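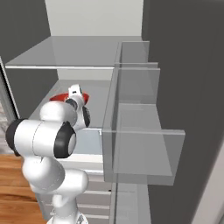
A robot can practice a job thousands of times before it ever touches a real plate or cup. It does this in a simulation, a make-believe room that a computer draws and runs, a lot like the world inside a video game. The computer works out how things move, bump and fall. In one of these rooms, a white robot arm with black caps on its joints reaches up to a cabinet shelf, where there is a flat red disc. The cabinet, the drawers under it and the wooden floor are all made by the computer too.

Why not use a real room? Real practice is slow. If a robot drops something, a person has to pick it up and put it back. In a simulation, the computer puts everything back in a blink. Glass is hard for real robots as well, and a broken pane could hurt someone. A computer-made pane can be hit again and again.

Custódio Rocha and Salvador Paiva study this kind of practice in a project called Kilard. They wanted to know what helps a robot more: practicing in one room many times, or practicing in lots of different rooms.

They trained two robot programs. The first practiced in a single room. The second practiced in 46 rooms, with shelves at different heights and objects in different spots. Both programs got the same number of tries.

Then came the test. Each program was put in 11 new rooms it had never seen and asked to pick things up from shelves. The program that had used many rooms got the object in 63 out of every 100 tries. The other program did much worse – it kept reaching for the place where the shelf used to be.

Scientists call this "generalizing." It means using what you learned in one place to do well in a new one. You do it when you open a door in a house you have never visited.

The next part of Kilard starts in September. A real arm will try the same job with a real shelf.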